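Two-arm cell on the kitting bench -- what happened to your people?

feedwright
We run a small repack operation at the Plavirlow site: mixed beverage samples, cups, small parts, all of it low volume and never the same order two weeks running. Since November one of the kitting benches has had a two-arm robot on it. Before that the bench had 2 operators per shift. It now has one, and the other position moved to inbound inspection. No one was let go.

I am looking for numbers or experience from other sites on what the remaining job turns into. Ours was graded as "packer." The person on it now clears faults, restages the table, changes fingertips and signs off the pick log. Pay grade has not changed. HR says it is still packing.

torque_spec
Depends on how the fault clearing is counted. On our line at Bernis the vendor quoted interventions per shift and left out any stop under a minute. When we logged all of them the operator was being called every few minutes. That is machine tending and it was regraded, but only after the log was put in front of someone.

feedwright
We log everything. Last full shift we had 11 stops. Of those, 6 were staging errors, meaning an item outside the area the arms can reach cleanly or too close to its neighbor. The rest were grip faults, mostly on bottles.

palletjack77
So more than half your stops are put down to the operator. Does that go on their record? Ours did for a while. People started spending so long placing items exactly that the bench ran slower than it did by hand.

feedwright
It does not go on a personal record. It goes in the bench log, and the bench has one operator, so I accept the distinction is thin.

mezzanine_b
I would disagree with calling them staging errors at all. If a person could pick it, the staging was fine. The cell has a narrower tolerance than the person did and the difference is being absorbed by whoever lays out the table. Call it reach limit or spacing limit and see how the meeting goes.

torque_spec
Names matter less than the fix. Mark the table. Tape outlines, a printed mat, whatever. Our spacing stops mostly went away with a mat.

mezzanine_b
They went away because the operator now works to a mat. That is still a change in the job. Someone who used to decide the order of work is filling in positions.

feedwright
Mats are hard for us with the product mix. To show the kind of spacing I mean, same bench:

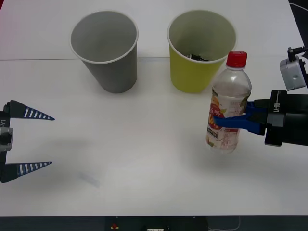 Right arm holding a bottle upright in front of the yellow-green cup. Left gripper open. Bare table, no mat.

palletjack77
That would count as too close here. What is in the yellow-green cup?

feedwright
Small part, mostly black. I can't tell which one from that angle. Loose parts go in cups on some orders.

sandhu_line2
Maintenance view. I look after similar cells on the Sandhu contract. Clear bottles are a nuisance for a lot of vision systems and the label is often the only thing that reads well. If your grip faults cluster on clear bottles, check whether they were staged with the label turned away. Also check finger wear. Operators were swapping ours early because a swap was quicker than a fault report, and purchasing only noticed when the spares bill reached 2075 for the quarter.

feedwright
Useful. We do not record label direction. I will add a column.

mezzanine_b
And who fills in the column?

feedwright
The operator.

mezzanine_b
Right. That is now staging, fault clearing, finger changes, sign-off and data entry, at packer grade.

torque_spec
I don't fully agree with where this is heading. Two of our operators asked for the cell bench. Less repetitive lifting, and they like the fault work. It is a better job than it was. It should also be a higher grade. Both can be true.

palletjack77
Less lifting, agreed. More standing around waiting for a call, and no one next to you to talk to. Our exit interviews mentioned the second one more often than pay.

feedwright
We had the same comment from the operator who stayed. We are going to rotate between inspection and the cell at mid-shift so neither person has it all day. Both will need the fault training, and that has to be budgeted. I have asked for the regrade to be reviewed with the stop log attached. Will post what comes back.

sandhu_line2
Rotate the finger changes with it, or only one of them will ever learn to do it properly.

Reader comments

brotolley_nights -- December 31, 2021
We tried mid-shift rotation at Brotolley. Handover was the weak point. Put the open faults on a board at the bench. The log screen is too slow to scroll through with gloves on.

k_dunnage
Did the regrade go through?

feedwright
Still in review. Training was approved for both positions.

k_dunnage
Same order it happened in at our place. We got the training first and then a long wait.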